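Arm grabs orange-handled tools fine one time and swings them sideways the next

Posted in Home Robotics, 2 April 2020

Hi all! Long-time reader, first time asking something. I've got an arm set up on the big table in our shared workshop and I'm trying to teach it to clear up after me, which sounds lazy and, okay, it is. The idea is that whatever small tools are lying around get picked up one by one and put on a plate, and then I carry the plate over to the drawers. The software is the free version of Flitgate with my own pick routine on top (794 lines, please don't ask to see them).

My trouble is with anything that has two handles. If it comes down square across the grips, great, it holds all the way over. If it comes in even a little off, the tool pivots in the fingers and ends up pointing who knows where, and then my drop position is wrong because the routine still thinks it's lying the way it was on the table. Over 30 tries I got 6 clean drops, and I can't see a pattern in which ones work. I've tried going slower and squeezing harder. Squeezing harder made it worse, I think?

The table, the plate and the arm:

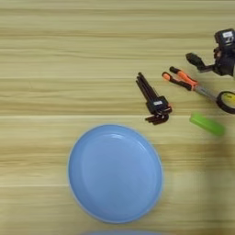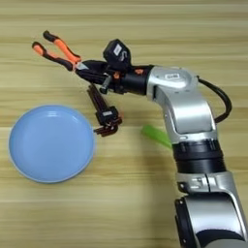
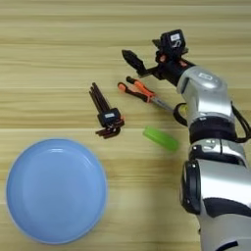
So is this a finger problem or a code problem? I'd love to fix it in code, since I'm terrible at making parts, but I'll print something if I have to. Thanks so much for reading all this!

benchgremlin
Bit of both, but start with the code. You're picking by the middle of the outline, right? With pliers or scissors that spot is nowhere near the balance point, because the heads are heavy and the grips are mostly plastic. Move your pick point toward the pivot. I do it the dumb way, a fixed offset for each tool that I found by balancing it on a pencil, and it took me one evening. Also, close the fingers, lift a tiny bit, wait, and take a second look before you travel. If the tool has turned, use the new angle for the drop and forget the old one. You don't need to stop it from turning if you know how far it went.

Squeezing harder on a rounded grip just pushes it out of the fingers, so yes, you're probably right about that.

kudton_workshop_4
get softer pads. I glued strips of bike inner tube on mine and never looked back

lowtorque
I'd go along with most of what benchgremlin wrote, except I wouldn't bother with offsets per tool. You'll add a new screwdriver next week and be back at the pencil. We had the same headache on the Clancombe build and what helped was turning the wrist so the fingers always close across the long direction of the tool, then trying again if the second look showed more than a small turn. Four tries max, then it beeps and gives up. Inner tube does work but it picks up dust, so wipe it now and then or the grip gets worse without you noticing.

One more thing, check where your drop height is measured from. Mine was set from the table and I'd forgotten that the plate has a rim, so long tools kept catching on it on the way down. Took me ages to find. If you post the part of the routine that does the approach (only that part, not all 794 lines!) I'll have a look at it.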